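Bench stock and liners at the Gedwood store
Jul 18, 2021

Gedwood supplies bench consumables to small workshops from a single room in Utthorpe. The store supervisor, who took over the room in March, spoke to us about how the stock is held and issued.

The room carries 488 line items on 44 shelves. Gloves, wipes and sheet liners make up most of the daily volume. "Liners are the awkward one," the supervisor said. "They have no stiffness. You can't stand them on edge and they don't stack square unless the fold is consistent."

Liners arrive from Kerkeck in cartons of 700. Each carton is opened at the bench and the contents are refolded lengthwise to a common width. According to the supervisor, the refold takes longer than the unpacking, but issue errors fell once it became standard. "Two thin sheets cling together and get booked out as one. With a lengthwise fold you can feel the second edge."

Bottles are kept at the bench as well as on the shelves. The rule is cap up, label out, with the colour of the cap recorded on the bin card. "A white bottle is a white bottle from two metres away. The cap is what people read."

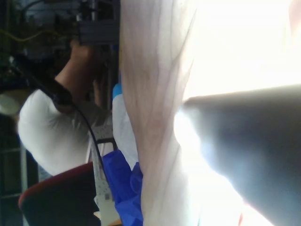

Soft goods and returns

Anything soft that comes back to the bench is treated as used, whatever its condition. It isn't refolded or returned to the shelf. "Once it's crumpled, I can't certify it, so it's written off at unit cost."

The write-off total for the last period was 2156 items, mostly single gloves. The supervisor regards the figure as acceptable and does not plan to change the rule.

The next change is to the labelling. Bin cards will move to the Meredith format, which has a separate field for fold width. The liner shelves will be converted first, followed by wipes.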